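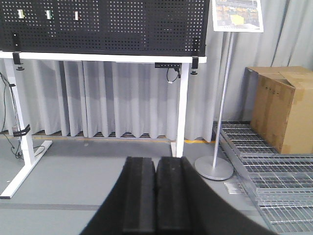 Krystyna Jakubowski: seconding this, I'd love to know as well. My sister and I have been arguing over the order since July and we're no closer.

Community Help > Film & TV > Actors and Careers > Where do I start

Browse Ask Topics Members Log in

Search the help pages Go

Where do I start with Reinhold Eichhorn's films?

Posted by Nikola Krajewska, 12 March 2025

Hi all, first post, so be gentle with me. I caught the last half of Lutero on the telly while I was ironing and ended up standing there with the iron in the air for a good ten minutes. I'd never heard of Reinhold Eichhorn before (I know, I know) and now I read that he's just clocked up 20 years in films and there's a whole fuss going on with fans posting their favourite scenes and him thanking everybody.

So I went looking and got completely lost. There are the early ones, then the ones he directed, then a batch where he's only in it for a few minutes, and half of them seem to have two titles depending on which country you're in. I don't want to start at the wrong end and be put off. I did that with another actor once — picked the worst thing he ever made, didn't go near him again for years, and it was my loss.

What I'd like to know is:

Do I go in order from the first one, or is that a mistake?
Is Piltar as grim as people make out? I'm fine with sad, I'm not great with blood.
Is the version of Lutero they show on telly the full one? It felt like something had been chopped out before the wedding.

I mostly watch at night after the kids are down so nothing over two and a half hours, please, or I'll be asleep on the couch before anything happens. Subtitles are fine, I actually prefer them because I can keep the sound low. Thanks in advance!

Sorted by most helpful

Pádraig Dunne

Welcome Nikola, and what a way to find him! I've been a fan since more or less the beginning, so I'm going to go on a bit here, sorry.

Please don't go in order. I love him dearly but the first two are rough going. He was very young, somebody had clearly told him to smoulder, and so he smoulders at everything, including a bus driver. The first one is really a vehicle for the bloke playing his older brother and Reinhold gets maybe a dozen decent lines. The second has a lovely song in the middle and that's your lot. Save them for when you're already fond of him, because then they're a hoot.

What I'd do is start with Wróbel. It's the one where he plays the piano tuner who goes back to his home town and finds out his old teacher has been telling everyone he's dead. It's funny! People forget he can be funny. It runs well under two hours, there's no blood apart from a cut thumb, and it's the first time you see what he does when a director leaves him alone. There's a bit where he's listening to somebody lie to him over dinner and he keeps buttering the same piece of bread, and I reckon I could watch just that.

After that go back and do Lutero properly. You're right about the telly version, it's short. The whole business with the uncle and the borrowed suit comes before the wedding, and without it the speech makes no sense at all, he just seems to be having a go at a random old man. The cinema cut is the one on the disc. I can't tell you about streaming because it seems to change every time I look, but check the running time before you pay for anything. If the uncle turns up at the railway station in the opening stretch, you've got the long one.

Then Piltar. It's grim, yes, but it's grim the way a wet winter's grim, it just settles on you. There are 2 scenes I'd warn you about. One is in the abattoir where he works, fairly early on, and you can see it coming a mile off, so go and put the kettle on. The other is near the end and it's all sound, you don't see a thing, but I found that worse. If you've got the volume low for the kids you may get off lightly.

The ones he directed I'd leave till last. I'm a bit lonely in this opinion but I think he's a better actor than director, and when he does both he's too kind to everyone else in the cast and forgets to give himself anything to do. Still worth seeing. The colours are gorgeous.

Anyway, enjoy — I'm jealous of anyone who's still got Wróbel ahead of them. Come back and tell us how you went.

Teun Hendriks

Start with Piltar. It's his best and everything else is lighter. If you like that you'll like the rest.

Don't bother with the early stuff.

Krystyna Jakubowski

Right, so having said I wanted to know the answer too, I've now gone off and watched a few and I've got opinions, so here I am.

I'm with Pádraig on Wróbel first, but I really don't agree about skipping the early ones till last! My sister made me start at the start (she's bossy like that) and I grumbled the whole way through number one, but by the time we got to Lutero I was so glad I'd seen it. There's a look he gives in the wedding speech that's the exact same look from the song in the second film, only this time he knows what he's doing with it. I grabbed my sister's arm. You wouldn't get that going in backwards. So maybe Wróbel to get hooked, then the first two quickly, with snacks, then on from there.

Teun, I couldn't disagree more about beginning with Piltar, sorry. I watched it on my own on a rainy arvo and had to go and ring my mum. It's brilliant, but if it had been my first one I'd have thought he only made films for people who don't want to be happy. Nikola says she's not great with blood, and the abattoir goes on longer than Pádraig remembers, or it did for me. It's more than one cup of tea.

The other thing to watch for is the small parts. He did a few favours for friends in the middle years, and they get sold now with his face enormous on the cover. My sister bought one at a market and he's in it as a dentist and then he's gone. Fair enough, he's a very good dentist, but we'd made popcorn. If he's not in the first couple of names in the credits, borrow it, don't buy it.

And for the two titles problem, there's a lovely long thread over on the Pellbridge fan forum that lists them side by side, with the running times for each cut. It's up to 1,228 replies, and a fair few of those are people arguing over whether a short he made at drama school counts, so stick to the opening post, which they keep up to date. That's how I worked out I'd been about to pay for the same film under another name.

Pádraig, which cut of Wróbel did you see? Ours finished on the ferry but my sister swears there was a bit after that with the teacher's dog.

Pádraig Dunne

Krystyna, your sister's right, there's a dog! It's after the first lot of credits, so most people have turned it off or are hunting for their shoes. Go back and let it run. I take your point about the look, too, I'd never put those two together and now I'll have to sit through the bus driver again to check.

Nikola Krajewska

Oh, these are wonderful, thank you all. Wróbel it is, and I'll do the first two after that with snacks. Teun, I'll get to Piltar, I promise, but I'm going to work up to it. I checked the running time on the Lutero I was about to hire and it was the short one, so that's saved me a few dollars already. Will report back once I've met the dog.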